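Carnholm Office Tasks – data card
Maintained by the Tokmont project. Last edit in March.

What is in this set

The set has 2912 short clips of office cleaning work, seen from head height, with both hands in view. All clips come from one floor of the Courtois offices in Carnholm. The task group "desk_wipe" is the largest and covers monitors, desks and partition tops.

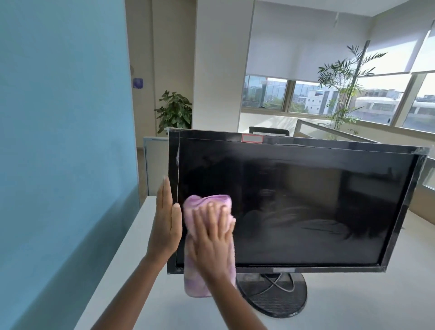
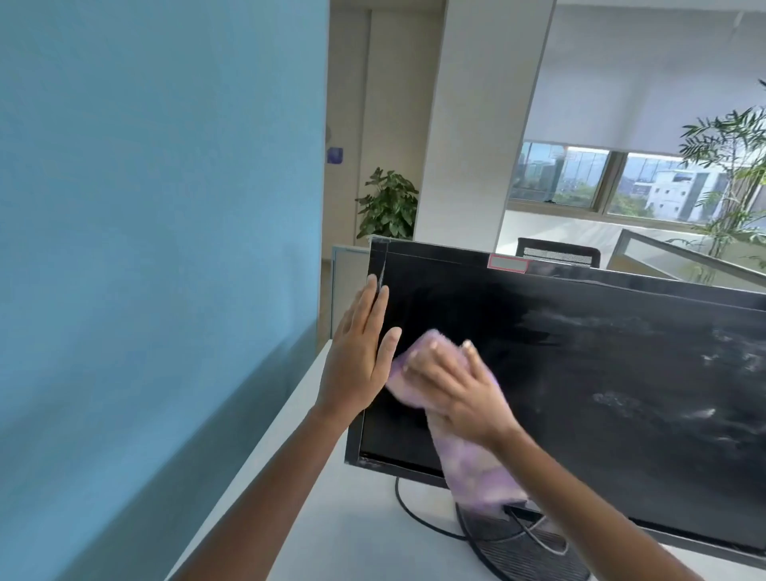

desk_wipe: monitor, screen off, one hand holds and the other wipes.

Why we made it

Corna, the company that cleans the building, plans to bring two machines to the evening shift. They will take the floors first and, later, the simple wiping of flat surfaces. Screens are more difficult. A monitor turns on its stand when it is pushed, and a person corrects this with the other hand without thinking. We want models to learn this two-handed part.

What changes for the cleaners

Before recording we asked 25 cleaners what they would give away and what they would keep. Most wanted to give away the floors. Many wanted to keep the desks – a desk has personal things on it, and they know which person gets angry if a cup is moved. Corna has agreed in writing that no contract hours are reduced during the trial. After the trial there is no such agreement, and users of this data should know it.

The shift now starts at 17:30 and two cleaners are trained to stop and restart the machines. This training is paid. It was not paid in the first month, and this was corrected after a complaint.

Labels

There are 38 task labels. Each clip has one label and a start and end time. 86 clips have no label because the annotators did not agree. They are in the folder "open".

Known limits

One building, one floor, only daylight clips, although the real work is mostly in the evening. Please do not use the set to measure the speed of workers.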